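Sleep and Street Noise: What I Learned from Listening to One Block
Final project report, Intro to Urban Studies
Mackenzie Dufour

I picked this topic because I was tired. My apartment is on Thaler Street, right over the spot where the 6 bus stops, and for most of November I was waking up before five and lying there mad at a bus. When Professor Cluditz said our projects should start with something we run into every day, I already had mine!

My question was pretty simple. Do people who live on the street side of a building sleep worse than people who live on the courtyard side, and does it matter what kind of noise they hear? I figured the answer to the first part would be a big fat yes, and I was mostly curious about the second part.

I asked people in two buildings, mine and the Clellier, which is the brick one across from the laundromat. I slid 50 flyers under doors and got 21 people to say yes (thank you, neighbors, and thank you to whoever wrote "FINALLY" on theirs). Each person kept a sleep diary for two weeks. Every morning they wrote down when they went to bed, when they got up, how many times they remembered waking, and what they thought woke them. I also gave them a spot to rate the night from one to five, and a box for anything else they wanted to tell me. The box was the best part. I got whole paragraphs about upstairs neighbors.

For the noise side I used a free sound meter app on my phone, set on my windowsill and then on a friend's sill facing the courtyard. I know a phone isn't a lab instrument, so I only compared my own readings with each other and didn't try to match them to any city numbers. By the end I had a little over 3,000 readings, and cleaning up that spreadsheet took me longer than the rest of the project put together.

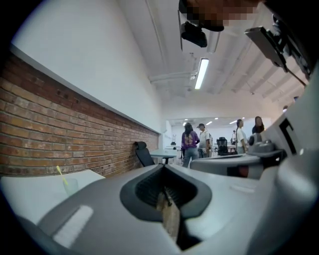
Did the loudest nights turn out to be the worst nights for sleep?
Only sometimes. Steady traffic didn't seem to bother people much, even when it was loud, but sudden sounds on a quiet night came up in the diaries over and over.

The garbage truck was the clear winner (loser?). It comes Monday at 4:40 in the morning, and the street-side folks gave that night their lowest ratings both weeks. Second place went to car doors, and third was the metal gate at Ginex, the produce market on the corner, which gets rolled up before sunrise. My bus came in way down the list – I guess I'm the only one with a grudge.

The courtyard people did sleep better overall, but the gap was smaller than I expected. They had their own problems, mainly an air conditioner that clicks and voices that bounce around between the walls. One woman on the courtyard side said she can follow entire phone calls from bed.

There are things I'd do differently. Two weeks is short, and people who answer a flyer about noise are probably people who already hate noise. I also forgot to ask about earplugs until day six, so that part of the data is a mess and I left it out. And I should have asked about kids and pets, since a few diaries blamed a cat more than anything outside.

If I get to keep going with this next semester, I want to talk to the people at Ginex about the gate. A little grease on the track might help, and it'd be fun to run the diaries again afterward and see if anyone's mornings change. I moved my own bed to the other wall in the meantime.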